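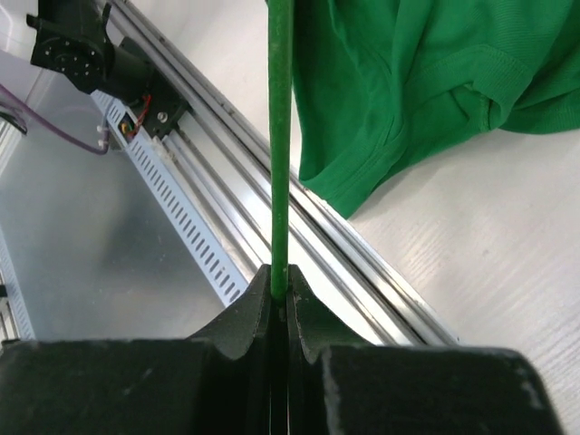
The clothes hanger seldom receives attention in a household until there are too few of them. At the Marsden textile care center in Plalton, it is the subject of a full course unit, and 496 residents have completed the program to date.

Fraser Tennant, who directs instruction at the center, places the hanger before the washing machine in his syllabus. Students learn to guide the hanger through the neckline of a T-shirt, settle the shoulders, and only then lift the garment to the rail. Knit fabric should not be pulled over the bar — the collar stretches, and no amount of pressing restores it.

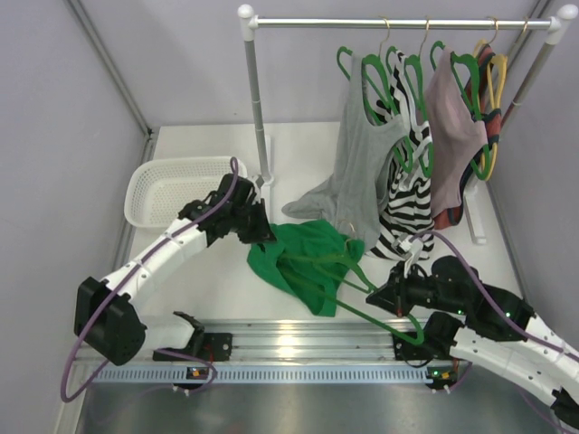
A green T-shirt and its hanger on the tabletop, with other garments on the rack behind.

Spacing is the second concern. Long items need a clear drop beneath the rail, and a hem that reaches the surface below will crease again. The center advises two rails of different heights where space permits.

Its handbook, issued in June by Musero, runs to two volumes and catalogs 3065 garments by fiber and cut. A revised edition will add children's clothing and school uniforms.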